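How to Plan Drinks and Snacks for a Block Party

I've been putting together the summer get-together on our street in Fellemthorpe for a good while now, and every July somebody new moves in and asks me how it's done. So I finally sat down with a glass of iced tea and wrote it all out (my neighbor Josefien Vanhove says I should have done it years ago, and she's right!). We'll begin with the drinks, as they're the heaviest part and the part people fuss over most.
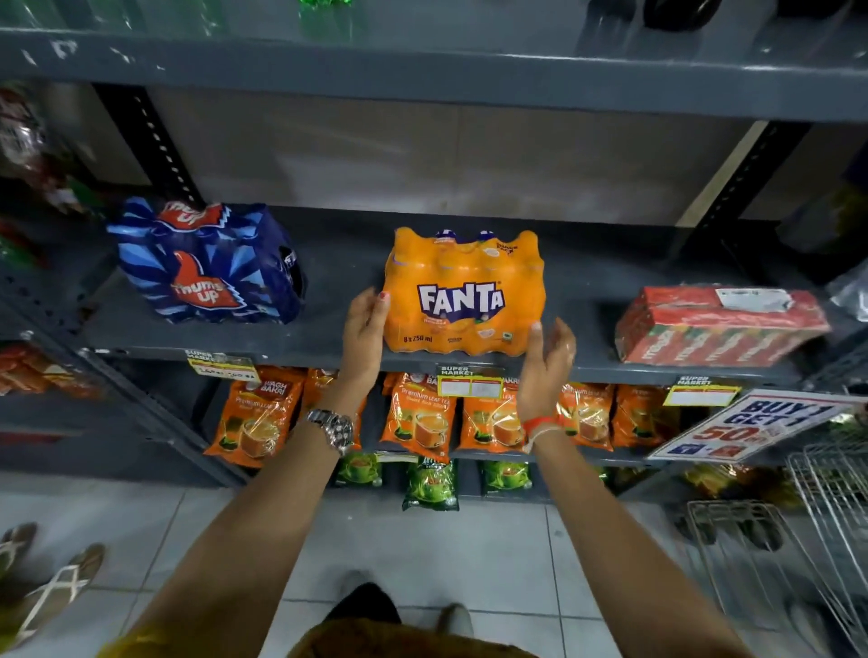
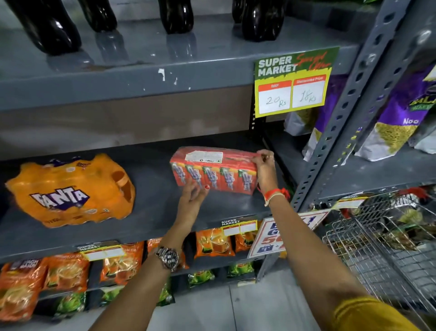 Start with your guest list. Go door to door if you can, or leave a note with a tear-off slip at the bottom, and ask for the number of grown-ups and the number of kids separately. Last summer we had 21 households say yes, and I was very glad I'd asked about the little ones, who drink more than you'd ever think possible once there's a sprinkler going.

Next, work out your amounts. I plan on two drinks per person for the first hour and one for every hour after that. For kids I like small servings, the kind they can finish before they run off again. Grown-ups will mostly pour their own, so big bottles and a stack of cups do fine for them. Then add plain water, more than looks sensible, and write everybody's name on their cup with a marker.

Now the ice. Buy it last, on the way home, and have your coolers already sitting in the shade with the lids open and ready. Put the drinks in first, pour the ice over the top, and add a few cups of cold water so it settles down between everything. It chills much faster that way. I keep one cooler just for the kids, down low where they can reach it, and that saves the other one from being opened every half minute.

For snacks, ask each house to bring one thing and give them a choice of salty, sweet or fresh. Riaan Fourie always signs up for watermelon, and I've stopped arguing with him about how many. Anything with mayonnaise stays in somebody's refrigerator until we're ready to eat, and it goes back in when the plates are cleared.

Set up your tables by three in the afternoon if you're eating at five. Tape the tablecloths down underneath, put the trash bags at both ends of the street, and hang a separate bag for cans and bottles. Leftover unopened drinks go home with whoever is hosting the next one, so do check the dates before you stack them in the garage.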